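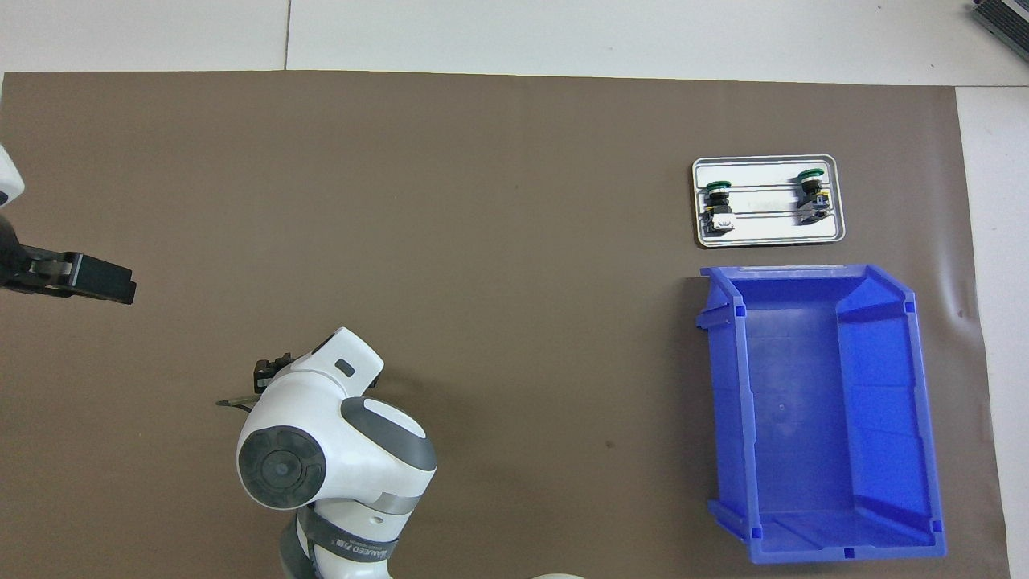

Clearing a stop should never be the same thing as starting a move, one reader wrote after my short item on the Iltlow cell, and anyone who wires those two together deserves the fright they get. Well, okay. I agree with the first half. The second half stung a little, as I was the one standing there with my sleeve over the tray.

I'd gone to Rondonuwu's shop in Iltlow to write something cheerful about two-armed robots doing fiddly work. The job was parts handling: green-topped pieces in a shallow metal tray, a blue bin next to it, brown paper over the table, and an arm on either side to reach in (I love this kind of setup, you can follow the whole thing with your eyes and never look at a screen). The arms run on a sequencing package called Skevoment, and a small integrator named Plalex had put it all together over the summer. I was supposed to stay a morning. I ended up going back four times.

The fault went like this. During a run, the right arm came down over the tray, brushed the side of a part instead of closing over it, and stopped. Fine! That's what a contact stop is for. The operator walked up, asked me to hand over a pen, and nudged the part upright again with the end of it. I leaned in to see, like a fool. Then the operator stepped back to the terminal and pressed the button that clears the stop. We both expected a little "ready" message and an arm that stayed put until it was asked to do something.

The arm moved right away. It finished the descent it had been on, closed its fingers on air about a hand's width from my cuff, and lifted.

It wasn't fast. I want to be fair about that, because it's easy to make these things sound like a horror movie. The cell was running at its reduced setup speed and the worst I'd have gotten was a pinched sleeve or a sore knuckle. But I've been around machines long enough to know what a slow surprise means. The same surprise at full speed is a different story, and the operator knew it too. The emergency stop got hit, the power to the arms got pulled, and we went and drank some pretty bad coffee.

What bothered everyone was that the cell had passed this exact check. In September, Plalex had run a stop-and-clear test and signed it off. Stop the arm, clear the stop, confirm nothing moves. They'd done it 170 times, with either arm, and not once had anything twitched. I saw the sheet. Somebody had initialed every line, and I don't think a single one was faked.

So now you have a test that says it can't happen and a sleeve that says it did. The first idea was that the operator had bumped something at the terminal, maybe hit resume and clear together. The log killed that one in a minute. One press, one button, the right button. The second idea was a bad cable, and I'll admit I was all in on the cable theory. There are cables running along both forearms, they flex all day, and I've watched so many mystery faults end with somebody holding up a chewed connector and grinning. They swapped the one on the right arm anyway. The fault came back before lunch the next day, this time with everybody well away from the table and a strip of tape on the floor to keep us there.

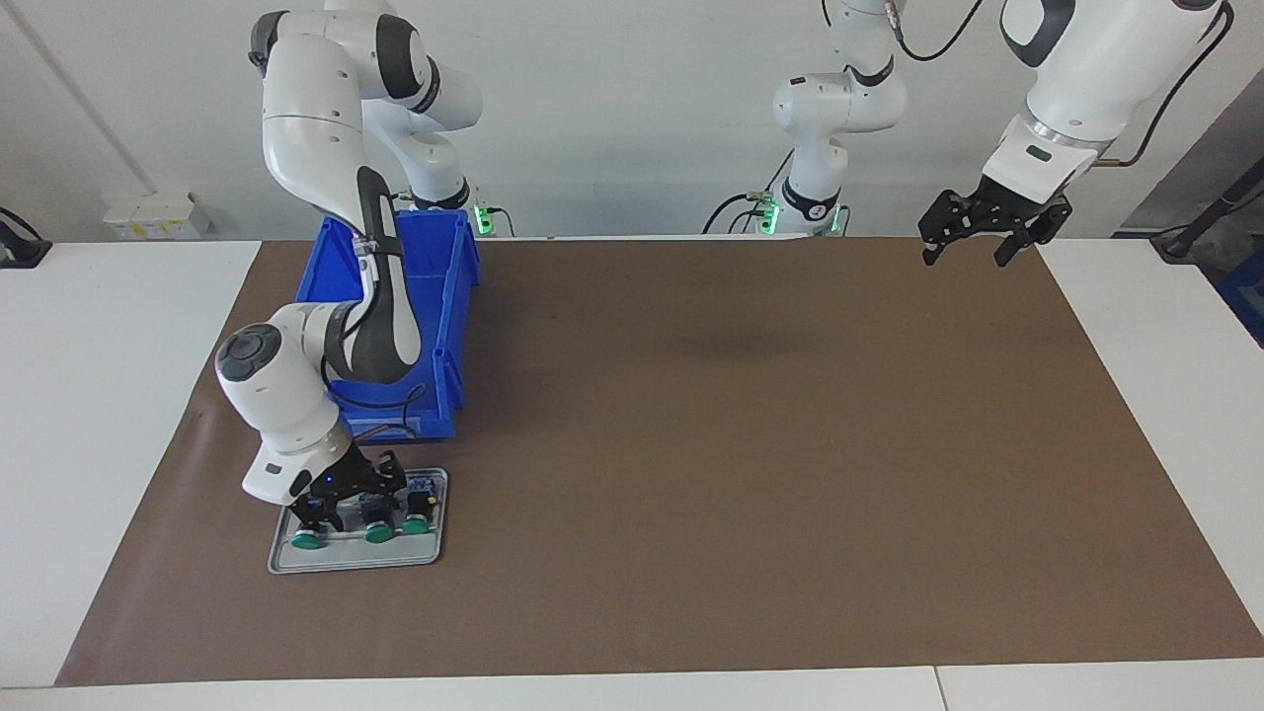
The right arm's gripper lowered over the tray, with the blue bin close behind.

The answer was in the software, and it took one very patient person and a command log with 3627 lines in it. I sat in for some of that. It's dull work and I found it weirdly gripping (sorry).

Here's the part I can explain. The controller that runs the motors and the Skevoment package that decides what to do next are two separate things, and they talk back and forth. When the arm touches something it shouldn't, the controller stops it and throws out whatever move it was making. Good. But Skevoment keeps its own short list of moves waiting to be sent. On a stop, it was supposed to throw that list out as well, and nearly always it did. The trouble came when the stop landed in a particular gap, after a move had been marked as sent and before the controller had answered that it got it. In that case Skevoment figured the message had been lost, politely held on to it, and sent it again as soon as the controller said it was healthy. Which it said 300 milliseconds after the stop was cleared.

You can see why somebody wrote it that way. Resending a lost message is a nice thing to do! On a good day it saves you a stalled run. It just had no business surviving a stop.

You can also see why the September test missed it. All those stops had been made by pressing the stop button while the arm was sweeping across the open middle of the mat, on one long move, with the message sent and answered ages before. Down at the tray the moves are tiny and they come one after another, so the gap opens up over and over. And down at the tray is precisely where an arm is likely to touch something, and where a person is likely to put a hand to fix it. The test was done in the safest spot on the table.

I asked whether the second arm had ever done the same thing. I got a long pause, and then a yes, probably. Going back through the older logs they found a clear followed by a move on the left side, late one afternoon, while the arm was up high with nothing under it. If anyone saw it, they took it for the arm going back to its parking position. I've thought about that one more than about my sleeve.

The fix came in layers. Skevoment now dumps its list on any stop, answered or not, and it has to be told to begin again with a separate press. On top of that, Plalex changed the wiring so that clearing a stop leaves the motors without drive until an enable switch is held. That second change is the one I trust. It doesn't care what the software believes. The shop also has a new rule, handwritten and stuck by the terminal, that any reach toward the tray means the drive is off first, and yes, that includes reaching with a pen.

Then they reran the test, this time with the stops thrown in at random moments, and most of them down low over the tray. They built a little script to do it and let it go for days. By the time I last visited, on Nov 21, 2018, it had gotten through 1613 stops without a move after a clear. The script prints a dot for each one. I watched dots for a good while, with my coat on, because the heat was out in that half of the building.

There was one odd thing left over. Nobody had gone back to the brush against the part that set this off in the first place. Everyone had been so busy with the restart that the original stop got written up as a mis-grip and forgotten. I brought it up, and the operator went over to look at how the tray was sitting on the paper. It had been placed by eye every morning since the cell arrived, a bit of an angle one day, a bit straighter the next, and the arm's low approach had very little room to spare for that. They're making a locating plate for it. It was on order when I left, along with a pair of corner clamps for the paper.

Plalex has sent a note to its other Skevoment customers telling them to check what happens after a clear, with stops made during short moves as well as long ones. If you run a cell like this and your stop test was done with the arm out in the open, please do it again down where the work is, and stand well back while you do.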